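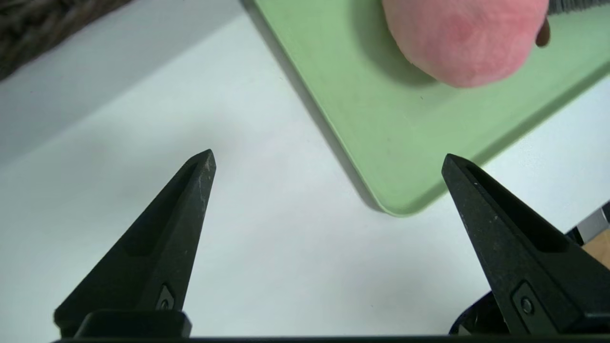 Section 3: Setting Up the Work Table and Sorting Trays

This site uses cookies to remember your language and region. Accept / Manage settings

Read this section before you unpack the trays. It covers placing the table, fitting the top, laying out the trays and everyday cleaning. The instructions apply to the Prakside table with the white top and to all Trakuleo flat trays. If you have the Drodex folding frame, follow the leg instructions that came with the frame, then come back here at step 6.

Before you start

Check that you have the following:

– table frame with four leveling feet
– white top
– hardware bag, marked T
– trays, as ordered
– strip of clear non-slip dots
– hex key

You will also need a spirit level and a soft cloth. A second person is needed to lift the top.

CAUTION: The top is heavy and its corners are sharp until the corner caps are on. Wear gloves and keep your fingers out from between the top and the frame when lowering it.

Placing the table

1. Choose a spot with a flat, hard floor. Carpet is acceptable if it is thin and glued down.

2. Leave at least 15 inches of clear space behind the table so that the rear feet can be adjusted later.

3. Stand the frame upright and screw in the four leveling feet by hand. Turn each one all the way in, then back it out three full turns.

4. Set the level across the frame from left to right, then front to back. Adjust the feet until the bubble is centered both ways.

5. Tighten the lock nut on each foot. Check the level again after tightening, as the feet can move a little.

Note: Do not place the table directly under a window that gets afternoon sun. Strong sun will yellow the top over time, and glare on a white surface makes small pale parts hard to find.

Fitting the top

6. With a second person, lift the top and lower it onto the frame with the smooth side up. The pre-drilled holes face down.

7. Line up the holes with the frame brackets. Start all the screws by hand before tightening any of them.

8. Tighten the screws with the hex key, working from one corner to the corner opposite. Stop when each screw is snug. Overtightening will strip the inserts, and stripped inserts are not covered by the warranty.

9. Press on the corner caps.

10. Peel off the protective film. Start at a corner and pull slowly, keeping the film low and flat. If it tears, lift the edge with a fingernail or a piece of tape. Never use a blade.

11. Wipe the top with a damp cloth and let it dry fully before putting anything on it.

Laying out the trays

Trays can be used loose or held in place with the non-slip dots. We recommend using them loose for the first few days, until you know where you want them.

12. Wash new trays in warm water with a little dish soap. There may be a slight film left over from molding. Rinse and dry.

13. Decide which tray goes where. Light trays such as pale green are best for dark items (black screws, washers, cable ends). Dark trays are best for white or clear items. The color does not affect how the tray is used otherwise.

14. Place the tray you use most on the side of your working hand, toward the back of the table. Keep the middle of the table clear for the item you are working on.

15. Turn the tray until you can reach across it without bending your wrist. For most people this means setting it at an angle to the table edge. A tray does not have to line up with anything.

16. Work for a while with the tray in that position. If you keep pushing it away or pulling it back, move it and try again.

17. When you are happy with the position, lift the tray and turn it over. Stick one dot near each corner, just inside the rim. Set the tray back down and press lightly for 5 seconds.

Note: The dots can be peeled off and moved up to 3 times. After that they no longer grip well and should be replaced. Spare dots are sold as part 248.

CAUTION: The rim is there to stop small items from rolling off. It is low and will not hold liquid. Do not use a flat tray under bottles, paint or anything that may drip.

Lighting

White tops reflect a lot of light, so a bright lamp is not always needed. Soft light from the side works well – shadows stay faint and the edges of small parts are still easy to see. If you use a clamp lamp, attach it to the frame and not to the top. Clamp pressure can mark the surface.

If one end of the table looks gray or dull compared with the middle, try moving the lamp before cleaning. Uneven light is often mistaken for dirt.

Daily care

– Empty the trays at the end of the day. Parts left under other parts are easily lost.
– Wipe the top with a damp cloth. For pencil and rubber marks, use a little dish soap.
– Do not use scouring pads, acetone or bleach on the top or on the trays.
– Slide nothing heavy across the top. Lift it and set it down.
– Trays may be stacked for storage once they are clean and dry. Take the dots off first or the trays will stick together.

Problems

Table rocks: Loosen all four lock nuts and repeat steps 4 and 5. If it still rocks, check that the floor is flat under each foot.

Tray slides when loaded: The tabletop or the dots are dusty. Wipe both with a damp cloth, dry, and press the tray down again.

Tray does not sit flat: It may have been stored on its edge or near a heater. Lay it upside down on a flat surface overnight with a book on top.

Dots leave a mark: Rub with a finger and warm soapy water. Do not scrape.

Replacement trays, caps and feet can be ordered from Zawadzka using the parts list in Section 7.

Last updated: December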